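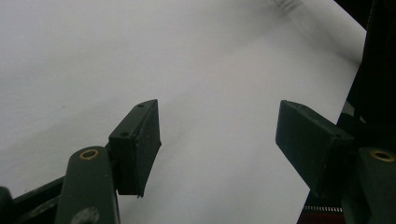

Department of Workplace Studies, Durkberg

3.2 Shared desks and the clearing of surfaces

The survey was open to staff at two offices in Durkberg, Ileck House and the Nuvon building, and closed on Sep 20, 2022. Of the 600 forms sent out, 129 came back complete. Staff were asked how often they changed desk, what they left behind at the end of a shift, and whether they wiped the surface before sitting down.

Most replies from Ileck House described a fixed habit. People went to the same desk each morning, even where the booking system had given them another one. In the Nuvon building desks were changed more often, and complaints about items left by the last user were more common.
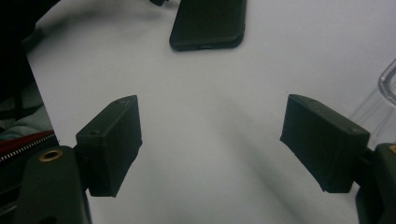 Figure 4. White tabletop with a black smartphone and a clear glass.

Phones, drinks and bags were the items most often named in the written comments. Bags caused the most annoyance, as neither building has lockers on the upper floors. Staff who took part in the Hennessy trial, where each desk was given a hook and a small shelf, made fewer remarks of this kind

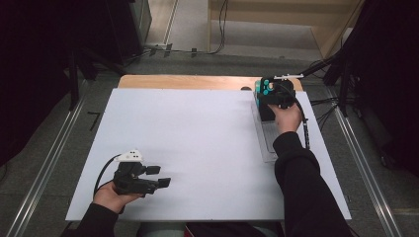
and were more likely to say that they had enough room to work. The trial was small, with 37 desks on one floor, and it ran for 20 working days. We return to the question of storage in Section 4.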